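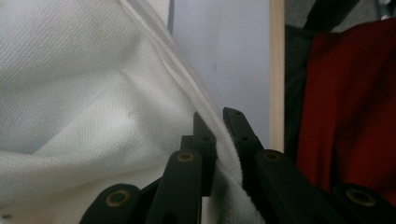 Rafia Bangash
March 18, 2019

A thread on washing and keeping white cotton, as several of you asked after I mentioned my aunt's tablecloths. I did hotel linen for 5 years and now mend and clean table linen from home in Grilusbridge. Most of this is ordinary household stuff.

—

First, sort by weave as well as by colour. A honeycomb towel, a piqué bedspread and a flat sheet don't behave the same way in a machine. Textured weaves hold more water and more soap. If you wash them in a full drum they come out with detergent still in them, and that is what goes grey and stiff after a few months.

—

So, half a drum for anything heavy or textured. Less powder than the box says if your water is soft. Run a second rinse. If the rinse water still feels slippery between your fingers, run a third.

—

Powder, not liquid, for whites. Most powders have an oxygen bleach in them and most liquids don't. You don't need a dear one. I buy the plain Nosusano in the big bag from the cash and carry and have never found a reason to change.

—

Chlorine bleach: I keep a bottle for the drains. On cotton it works for a while and then the cloth starts to go thin and yellow along the folds. I have had cloths brought to me that tore when I lifted them out of the basin. Nothing can be done with those except cut them up for napkins, if there is enough good cloth left.

—

For a cloth that has gone dull all over, soak it before you wash it. Warm water, a scoop of oxygen bleach powder dissolved first in a jug of hot, then the cloth pushed right under. Leave it overnight. Put a plate on top if it floats. In the morning the water is sometimes the colour of tea.

—

Stains, in the order I get asked.

Tea and coffee: the overnight soak above will do it.

Red wine: cold water straight through the back of the cloth, then soak. Leave the salt in the cupboard.

Candle wax: let it go hard, lift off what you can with a blunt knife, then brown paper and a warm iron. Change the paper often.

—

Turmeric and curry: wash as normal, then hang it in full sun. The yellow fades by itself over a day or two. My mother did this on the railings outside the flat and I still haven't found a product that beats it. In March you may have to wait for the weather.

—

Rust is the awkward one. Small brown dots, often from a radiator or an old safety pin. Lemon juice and salt left on in the sun will shift a light one. Anything darker needs a proper rust remover, and test it on the hem first. Oxygen bleach won't touch rust and chlorine makes it worse.

—

Hems go before the middle does. It's the thickest part of the cloth, it dries last, and it takes all the rubbing. Look along the fold every few washes and if a stitch has gone, catch it that evening. Two minutes with a needle now, or a whole side to redo in May when you get the cloth out for a garden tea.

—

Thread: cotton on cotton. Polyester thread is stronger than the cloth and over time it cuts into it. I use Draltunen 50 weight in off-white for nearly everything, even cloths that look pure white. Bright white thread shows on anything that has been washed more than a few times.

—

Drying. Outside if you can, pegged by the hem, folded over the line by a hand's width. Shake it hard first, then pull the edges straight while it's wet. With a textured cloth that's most of the ironing done.

—

Ironing, for those who do. Damp, from the wrong side, on a folded towel. If you press a raised weave from the front on a hard board you flatten it, and it takes a wash to bring it back. I don't iron bedspreads at all.

—

Storing. No plastic bags. An old pillowcase is fine. Make sure the cloth is bone dry, and leave any starch until you next use it — silverfish like starch. Refold along different lines when you remember, or the creases become the weak spots.

—

Prices, as people do ask. I charge £5 a napkin for a hem and £87 for a banqueting cloth done all the way round by hand. Small repairs to a tablecloth I price when I've seen it.

—

If you'd sooner drop things off than post them, the counter at Yousafzai Alterations takes parcels for me. Put your name and number inside the bag and say what the stain is, if you know. Guessing takes me longer than washing.

—

Someone has just asked about linen as opposed to cotton. Same soak, cooler wash, and iron it wetter than you think you should. I'll do lace separately, it needs its own thread.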